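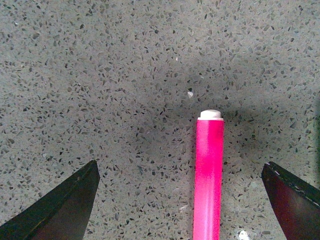
How many spare fingers should a lab order with each gripper?
Two pairs per arm for the first year, ordered together with the arm so that shipping is paid once.

4.2 Equipment budget

The Hanuswood lab planned for 19 arms and 300 hours of use per arm. Fingers were listed as consumables, and wrist cameras were listed with the arms. Tóth and Khổng kept 20 percent of the total for repairs and left it unspent until March.

Figure 3. Wrist camera view of a pink marker on a speckled gray countertop, with the gripper fingers open on either side.

Test objects took up the smallest line in the plan. Markers and similar desk items were bought locally in packs of 50. Quotes for the arms came from Costadcombe and Plollmont, and the prices in Table 2 are those valid on May 15, 2020.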